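3.2 Specimens and edge preparation

All panes were cut from soda-lime float glass supplied in a single delivery by Barredo and stored upright in the laboratory until testing. Keeping to one delivery was meant to limit the variation in surface condition that is known to affect strength measurements on annealed glass. The panes were cut on the same table with a carbide wheel, and the wheel was replaced after every 101 cuts. No cutting oil other than the one recommended for the wheel was used.

Three edge finishes were compared: as-cut, arrised, and ground flat. Arrised edges were worked by hand with a wet belt. Ground edges were finished on the Hundura line, where feed speed and coolant flow were held constant for the whole series. After finishing, each pane was rinsed with deionized water, left to dry in a rack, and given a number on one corner in water-based ink. Panes with chips visible to the unaided eye were set aside and are not included in the results. In total, 268 panes were accepted for testing.

Because damage to the edge before loading would be hard to tell apart from damage caused by the finish, panes were held by their faces and not by their edges wherever the procedure allowed it. Figure 2 shows a pane standing on edge on a white tabletop, with contact on both faces near its lower end. The dark line along the edge is the usual appearance of clear float glass viewed along its length, where the light path through the material is long and absorption by iron becomes noticeable. The color of the edge was not used as a measure of composition in this study.

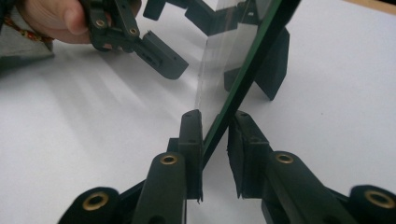 Figure 2. Clear glass pane standing on edge, gripped on opposite faces.

3.3 Bending tests

Strength was measured in four-point bending with the pane lying flat and the finished edges parallel to the span. The loading rollers were free to rotate, and a thin rubber strip was placed between each roller and the glass. Load was applied at a constant rate until fracture. Adhesive film was placed on the compression face before loading so that the fragments stayed together and the fracture origin could be found afterward.

Panes were tested in random order with respect to edge finish. The room was kept at a steady temperature, and relative humidity was recorded at the start of each test, as slow crack growth in glass depends on the moisture available at the crack tip. Tests in which the origin lay directly under a roller were kept in the data set but marked, and the analysis in Section 4 was run with and without them.

Fracture origins were examined under a light microscope and sorted as edge or face origins. The radius of the mirror zone was measured where both sides of it could be made out. For origins on ground edges the boundary was often unclear, and those readings carry a larger error than the rest.

A two-parameter Weibull distribution was fitted separately to each finish by maximum likelihood. Confidence intervals were obtained from 500 bootstrap samples per group. Face origins were treated as censored observations with respect to edge strength.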